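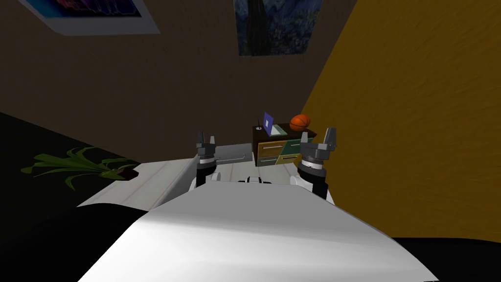

Two arms raised, grippers forward, at a light grey table.

The Zesgate course was 288 kilometres, nine of them on gravel. Rider 19 held a steady output to the Henwood climb, then lost the rear mech. She fixed the gear at 3,121 metres – low enough to spin, too low to race – and rode on.
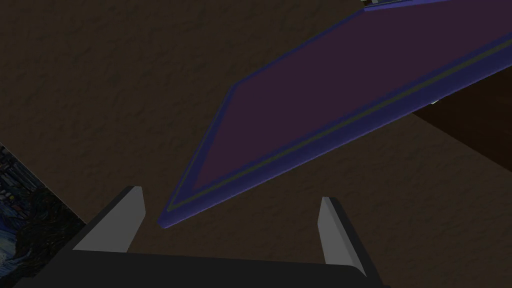
Pale grey fingers, spread open.

At Stomar the cut-off clock had stopped. She logged her own time, ate, and left.

Last updated: 19 June 2026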